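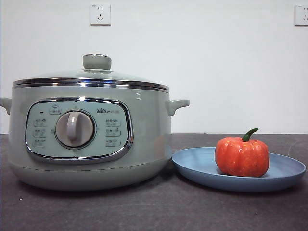 **Review: Skoltton two-finger gripper and wrist camera kit, bought for kitchen handling work**

Rating: 4 out of 5

I write this review for people who must prepare a budget for a small robot station and do not know which parts deserve the money. English is not my first language, so please excuse if some sentence is heavy.

Our group at Lonesico works on simple kitchen tasks: take a vegetable, put it on a plate, put it in a pot. We already had the arm. What we needed was the hand, the wrist camera and the mounting plate. I compared two offers, one from Zamerov and one from Skoltton. The Zamerov offer was cheaper on the first page, but the camera bracket and the cable set were listed separately, and when Shahla Jafarzadeh added everything in one sheet the difference was almost gone. We ordered the Skoltton kit for 4000 dollars, with delivery promised in 15 days. It came after 26.

**What I like**

The fingers are narrow at the tip. With round objects I had expected many failures, but the grip on ribbed shapes is good, and I can set the closing force in small steps. For soft things I stay on the low side.

The wrist camera looks down at a slight angle between the fingers, so the operator can check both contacts at the same time.

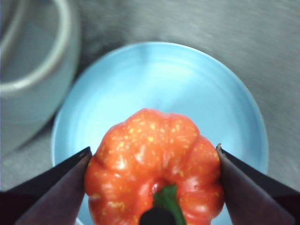

*Wrist camera view, both fingertips at the sides of the object, blue plate behind.*

The software installed without trouble on our old computer. Ehsan Amini had the first motion running the same afternoon, and he had not read the manual.

**What I like less**

The fingers are dark and they take a good part of the lower picture. If your object is small, you will see more finger than object. A lighter color can be ordered, but you must ask for it before they ship.

Shiny surfaces give strong glare. I advise to put money for a better lamp in the budget from the beginning. We did not do it, and then we had to write a second purchase request for a very small sum, which took longer to approve than the gripper.

The spare finger pads are sold only in packs of 7. I do not understand this number, because the gripper uses two.

**Advice for planning**

Do not spend much on the objects. Normal kitchen things are enough: an electric stew pot, a plate, something round to pick up. Measure the pot before you decide where the arm is fixed, and measure it with the lid on. Ours is wide, and the first position in our drawing left too little room for the wrist to turn. Baltasar Vallejo found this on paper, luckily, before we made the holes.

Ask also for the service price in writing. Our first year is included, the second is not, and the seller gave me the amount only after I asked two times.

I would buy the kit again. The missing point is for the late delivery and for the pads. We will order a second one in September if the budget is accepted, this time with the light fingers.

Behrouz Sadeghi
22 April 2026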